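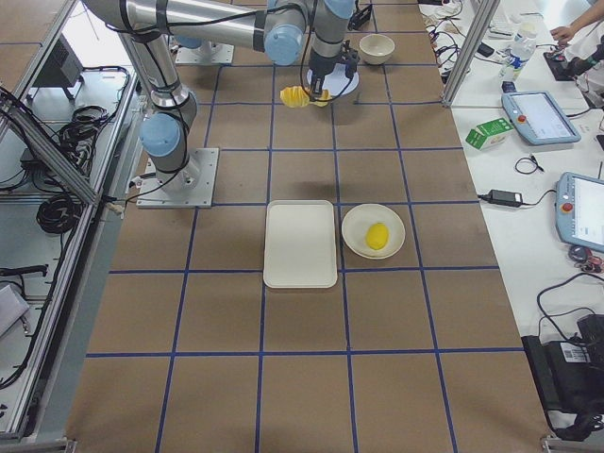
業務日誌　1月8日
ゲテント研究所　実験棟　双腕作業区画
記録者：当直担当

始業点検は所定の手順により実施した。両アームの原点復帰、非常停止釦の動作、作業台固定部の緩みについて確認し、いずれも異常を認めなかった。作業台の養生紙と青色テープの区画線に浮きがないことも確認済みである。前日からの申し送りは、グリッパ側ケーブルの取り回しに注意すること、の一点であった。

午前は卓上物品の把持および移載の試験を継続した。対象は黄色の柔軟物、レモン、皿およびトレイである。柔軟物は把持のたびに形が変わるため、認識側で把持点の更新を要し、一回あたりの所要時間が剛体の場合より長い。この点は従前からの傾向で、本日も変わりはなかった。

異常は、試行番号2863の実施中に発生した。手前側の第一アームが柔軟物を把持して皿の上方へ移動した段階で、奥側の第二アームに保護停止がかかった。本来、いずれか一方が保護停止に入った場合は他方も直ちに停止する設定である。しかるに第一アームは停止せず、下降動作を継続した。操作担当者が手元の非常停止釦を押下し、両アームは停止した。人員の負傷および物品の破損はなかった。区画内に人が立ち入っていなかったことは、操作担当者と記録者の双方が確認している。

停止後、現状を保持したうえでログを採取した。判明した事項を以下に記す。

第二アームの停止信号は制御盤から正常に出力されていた。一方、中継ソフトウェアSkandbridgeの受信記録では、当該信号が第一アーム側に渡るまでにほぼ900ミリ秒の遅れが生じている。許容値は20ミリ秒であり、大幅な超過である。該当箇所はログの1546行目で、直前に再接続処理の記録が残っていた。通信が一時的に途切れ、復旧を待つ間、停止信号が待ち行列に留まったものと推定する。ただし、途切れの原因が配線にあるのか、ソフトウェア側の処理にあるのかは、現時点では断定できない。

第二アームが保護停止に入った理由も未確定である。トルク値に急な立ち上がりが一度記録されているが、接触の痕跡は目視では認められなかった。第一アームの長い腕部が第二アームの上方に張り出す姿勢であったため、干渉の可能性を排除せずに調べる必要がある。干渉検査の設定値はシュニーダー社の納入時のままで、その後に変更した履歴はない。

午後、安全管理担当のレオポルド・シュテックリ氏に報告し、現場での立会いを受けた。同氏の指示は次のとおりである。

一、両アームの同時運転を当面中止する。単腕での運転についても、原因が判明するまでは低速モードに限る。
一、停止信号をソフトウェアの中継のみに依存する現行の構成を見直し、両制御盤を直接結ぶ配線を検討する。
一、当該試行のデータは削除せず、学習用の集合から分離して保管する。

第三の指示に関連して、柔軟物を把持したまま停止した場合の取扱いについても協議した。現行手順書では、停止後にグリッパを開放し、対象物を回収することとしている。しかしながら、開放操作を行うと停止時の姿勢情報が上書きされるおそれがある。本日は姿勢情報を保存した後に開放したが、この順序は手順書に記載されていない。改訂案は記録者が起案する。

グリッパの製造元であるホセオ社には、電源遮断時の把持力の保持特性について照会文を送付した。シュニーダー社には、干渉検査の推奨設定に関する資料を請求した。いずれも終業時点で回答は届いていない。

夕刻、単腕かつ低速の条件で再現試験を行った。第二アームを待機させ、停止信号のみを模擬的に発生させたところ、遅れは再現しなかった。続いて通信ケーブルを動かしながら同様の試験を行ったが、再接続の記録は得られなかった。試験の回数が十分とは言えず、配線に問題がないと判断するには至っていない。明朝、ケーブルの差込部を外して端子の状態を点検し、結果によっては交換する。

白色の機器台の上も点検の対象とした。教示用端末の周辺にはケーブル類と私物に近い物品が混在しており、非常停止釦に手を伸ばす際の妨げとなりかねない。飲料は区画外の棚に移すこととし、関係者に周知した。本件の異常と直接の関係はないが、併せて記録に残す。

なお、操作担当者の釦押下は迅速であった。ただし、ログ上の押下時刻と第一アームの停止時刻の差については、時計の同期のずれを補正した値をまだ算出していない。報告書への記載は補正後の値によるものとし、それまでは外部への回答を控える。

終業時、両アームを退避姿勢とし、主電源を遮断した。制御盤に「同時運転禁止」の札を掲示した。鍵は管理室に返却済み。

翌日への申し送り
・通信ケーブルの端子点検
・時計同期の補正値の算出
・手順書改訂案の起案
・ホセオ社およびシュニーダー社からの回答の確認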